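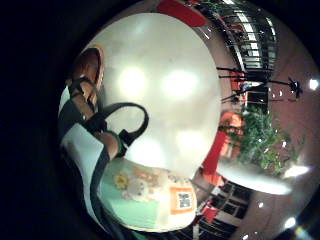

¿Se puede odiar a alguien de quien solo se conoce un dato?

Depende de qué se entienda por odio. Si es una actitud hacia la persona entera, un dato no alcanza; si es una disposición a dañar activada por una categoría (esbirro, casero, delator), un dato sobra.

Publicado por grodurmont
Lunes, 18 de mayo de 2026

Añado contexto. En el seminario leímos el texto de Sinéad Brennan sobre la ira moral. Brennan distingue ira (objeto: un acto) y odio (objeto: un agente). Me parece correcto, pero el criterio no clasifica los casos mixtos, que son la mayoría.

bisten_16 escribió:
No estoy de acuerdo con lo de «sobra». Una disposición a dañar sin creencia sobre el agente es hostilidad, y la hostilidad no tiene por qué ser odio. Un portero de discoteca puede ser hostil nueve horas seguidas y no odiar a ninguno de los que echa.

grodurmont escribió:
El portero cumple una función remunerada. Quítale el sueldo y vuelve a describir el caso.

bisten_16 escribió:
Sin sueldo sigue faltando la creencia. Véase Brennan, p. 299, nota 9.
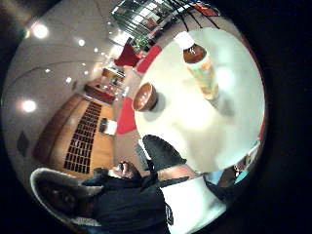 La mesa, con la botella y el cuenco.

hegarty escribió:
Esa nota dice otra cosa. Dice que la creencia puede ser falsa o mínima, no que deba ser rica. El contenido mínimo sería «es de los que hacen X». Con eso el odio ya tiene objeto, aunque sea un objeto mal construido.

Por otra parte, Dymphna Ó Flaithearta sostiene que el odio se mide por la duración: si cesa al cesar la provocación, era ira. No pide conocimiento del otro en ningún momento.

bisten_16 escribió:
La duración es un síntoma. Hay rencores de 70 años por una linde que son ira conservada — el acto sigue siendo el objeto.

ralton escribió:
Estáis usando «objeto» en dos sentidos: aquello a lo que apunta la emoción y aquello que la causa. La linde es causa. El vecino es a quien se le desea el mal. Sin separar eso no se avanza.

grodurmont escribió:
Acepto la distinción de ralton. Retiro «sobra» y pongo «puede bastar».

bisten_16 escribió:
Yo mantengo lo mío. Lo de hegarty sobre la nota lo miro esta noche, tengo la edición de diciembre y la paginación cambia.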